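Last updated: 10/02/2018

4. Does the dark chorus disappear?

The claim we examine in this section is simple and has been repeated often. It holds that when an opera chorus is dressed entirely in black, the audience stops seeing people and begins to see a single body, and that this makes the soloists easier to follow. Sproģis built most of her argument about the Nemport staging on it. Program notes, interviews and at least one funding application have since borrowed the idea, usually without her name and always without her hesitations. We are less sure that it describes anything an audience experiences.

The first difficulty is with the evidence. The often quoted figure of 125 responses comes from cards handed out in the foyer at Nemport after a single performance. The house seats 718. We do not know who took a card, who left early, or whether people in the gallery answered at the same rate as people in the stalls. The question on the card asked whether the chorus had "felt like one presence," and the printed program, which every respondent had been given two hours earlier, used nearly the same words. It would have been surprising if many people had said no.

The second difficulty is that the word "black" does too much work. The costume list for the production, kept with the Krūmiņa papers, names several different fabrics under that one color, among them a pressed wool, a coated cotton and a heavy satin used for the older women of the chorus. Sproģis treats them as the same. Under the flat working light of a fitting room they may well have looked the same, but an audience never sees them there.
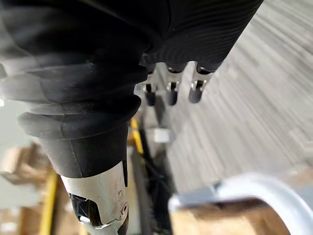
Costume historians have long known that the shape of a surface can matter as much as its color, and the point needs no special theory. A pleated skirt and a plain one cut from the same bolt will part company as soon as a side light is brought up. The effect does not depend on shine, either. In Figure 1 the black material is matte, yet pale gray highlights catch on the ridges of the folds, and the eye goes to them before it settles on anything else. A row of forty singers in gathered sleeves, lit from one side, would give an audience a great many such lines to look at. Whether those lines add up to "one presence" or to forty separate pairs of arms is a question that the foyer cards cannot answer.

Juška, who directed the revival at Holtard, took a different view of the same designs. Her notes from May describe the chorus as "always about to break apart," and she asked the lighting team to keep the side positions lower than they had been at Nemport. The cue sheets show that this was done for the second act only. It is tempting to treat the two stagings as a natural comparison, and some writers have. We would be careful. The Holtard stage is shallower, the chorus was smaller, and the conductor took the long choral scenes faster – by enough, according to the stage manager's timings, to remove one of the pauses on which Sproģis rests her reading of the finale. Any of these changes could account for a different impression.

Nor do the reviews settle it. Critics at Holtard wrote of a "restless" crowd, but they had also been told in advance that the revival would be restless. Reviews are good evidence of what critics expected and what they were willing to put in print. They are weaker evidence of what could be seen from the back of the gallery. The lighting firm, Ultell, kept a full set of its plots for both houses, and these are more useful, though they record what was planned and leave out what a tired board operator may have done on a given night.

What remains of the claim is modest. A chorus in dark costume, standing still, lit from the front and placed well upstage, may be harder to pick apart than one in mixed colors. We have no quarrel with that. The stronger version, in which black cloth turns singers into a mass and so carries the moral argument of the opera, asks us to ignore the fabric, the light and the seat from which the thing was watched. Sproģis herself concedes on page 324 that the view from the side boxes was "another matter." She does not return to it. Since the side boxes at Nemport look directly across the line of the chorus, where the folds of a costume show most, we take that passage as the starting point for the reading of the second act that follows.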